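Front Office Operations, Session 6: Reading guest reviews and answering them

Hello again. I've typed these up from my own scribbles, so they wander a bit in places, but everything I said in the room should be in here somewhere. If you missed the session, read this first and then have a go at the task at the end. We'll be using your answers next time.

Where reviews come from

Most guests at a mid-sized hotel never write anything at all. At the Sipos, our practice hotel for this module, the sample year has 3,347 completed stays and 100 written reviews. I like that figure because it stops people panicking! One cross paragraph about the breakfast queue is one paragraph, and you'd need to see the same grumble several times over before you went and moved the toaster.

The people who do write tend to be very pleased or very annoyed. The quiet middle (slept fine, shower fine, went home) mostly goes missing. So when a manager tells you "our guests love the beds", ask which guests, and when they stayed. A lovely review from May, when the Sipos was half empty and everyone got the room they wanted, won't tell you much about a packed weekend in high season.

Scores and words

I asked you all to read the Clirari pack before class, and most of you went straight to the overall score. Fair enough, I do it too when I'm booking my own holidays. But look at what sits underneath. The Clirari has a very good score for staff and a rather poor one for value, and those two pull against each other in the overall number until it looks perfectly ordinary.

Read the words next to the number. A guest who gives seven and writes "room smaller than the photos" is telling you about the website. A guest who gives seven and writes "waited ages for the key" is telling you about your desk. Same score, and two completely different people need to hear about it.

Somebody asked whether we should ignore the very short ones ("Nice", "OK", "Good location"). I wouldn't ignore them, but I wouldn't build a staff meeting on them either. Pop them in the count and move on.

Sorting the comments

We went through 17 comments together and sorted them into arrival, room, food, noise, price and "other". You'll remember the argument about the lift! Half of you had it under room and half under other. I don't mind which, as long as you write the rule down and stick to it for the whole batch, otherwise your totals will be nonsense by the time you compare one season with the next.

Where a comment covers two things, split it. "Charming receptionist but the pillows were like bricks" goes in twice, once as praise for arrival and once as a complaint about the room. Don't let the nice half cancel the nasty half.
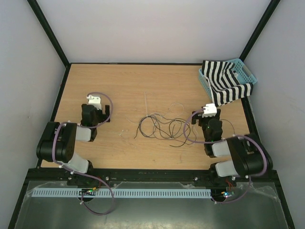
Writing a reply

Right, the bit everybody worries about. A public reply has two readers: the guest who wrote the review, and all the people thinking of booking who'll see it afterwards. Keep both in your head as you write.

Start with thanks, and mention something the guest really said. The Prirnar replies in your pack all begin with the same sentence, word for word, and after the third one you stop believing any of it. Say sorry once, clearly, for the thing that went wrong. Then say what you've done, if you've done something. If the boiler is still waiting for a part, don't promise hot water.

Never put a room number, a bill or the name of the person they travelled with in a public reply. I have seen this done and it makes my toes curl.

Keep it short, too. Anything over 1,000 characters starts to look like an argument, and the guest always has more free time than you do.

Task for next time

Pick two reviews from the Tokivard pack, one happy and one unhappy. Sort the comments using your own written rule, then draft a reply to each. Bring them on paper, please, as we'll be swapping with the person next to us and reading them aloud.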